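Groltix Supplements Support
Ticket: Magnesium glycinate capsules, clumping and short count
Opened by: Ffion Howells
Assigned to: Erhan Canpolat
Opened: 05/10/2026
Status: Closed, replacement sent
Product: Pandine Magnesium Glycinate, vegetarian capsules

Customer message

I ordered two bottles of the Pandine magnesium and both have the same trouble. The capsules are stuck together in lumps and some have gone soft on one side. When I pull them apart the shells tear and the powder gets on my hands. The first bottle also seems to be short. I take one with dinner and ran out 11 days early. The seals under the caps were in place when I opened them. I keep them in the cabinet over the stove with my other vitamins. Are they safe to take, and can I get new ones?

Reply from Erhan Canpolat

Thank you for the details. Please do not take any capsules that are torn, sticky or discolored. So I can check the batch, please send me:

Lot number and best-by date (printed on the base of the bottle)
Whether the small drying packet is still inside
Whether the powder is white or has turned tan
The capsule count printed on the label

Please leave the second bottle closed for now and move it out of the kitchen.

Customer message

Both bottles have the same lot number, sent separately through the form. The powder is white. I threw out the drying packet from the first bottle because I thought it was just for shipping. The second bottle still has its packet but it is clumped too, though not as badly. The label on the first one says 60 capsules. I take one a day. On the second bottle the label says 60 as well.

Internal note

Lot checked against the retention samples. Samples from this lot are free-flowing, shells intact, moisture within limits. Packing for this lot was done at Menzies in September. Asked them for the fill weight records and the count check for that shift.

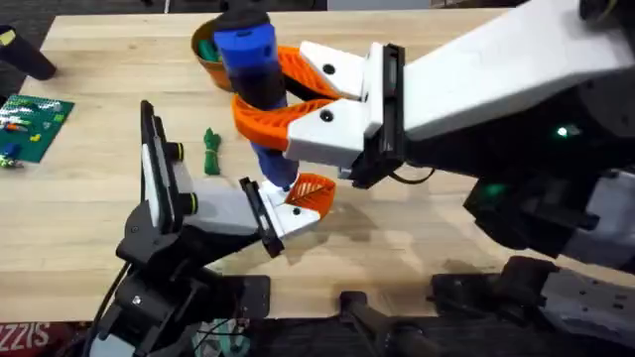

Two arms over the wood bench, orange finger pads on the right-hand gripper.

Internal note

Menzies replied. Fill weights are normal. The count check shows 2 bottles pulled for low count near the end of the run, and the line was stopped and cleared after the second one. A short bottle could have gone out before the stop. They also confirmed that 6 cartons from the same run stood on the loading dock over a weekend before Gernus picked them up. Those cartons went to our west warehouse. The order for this ticket shipped from there.

Warm, damp storage at the dock would explain clumping in a bottle that still has its packet. Storage over the stove would make it worse. Both are likely involved. Put a hold on the remaining stock from those cartons.

Reply from Erhan Canpolat

We are replacing both bottles from a different lot at no charge. You do not need to return the old ones. Please throw them out with the household trash.

On safety: damp magnesium glycinate powder is not known to turn into anything harmful, but soft shells can leak and you can't be sure how much you are getting. The shells are hypromellose, made from plant fiber, and they stick when they pick up moisture.

For the new bottles, keep the drying packet inside until the bottle is empty, close the cap right after use and store them in a dry room away from heat. A bathroom cabinet is not a good place either. If you take the 400 mg serving, check the panel for how many capsules that is, as it is more than one.

Customer message

New bottles came today. Capsules are loose and the count is right on the one I opened. I moved everything to the hall closet. You can close this.

Closing note

Resolved by replacement. Held cartons to be sampled before release. Low count reported to Menzies under the same lot.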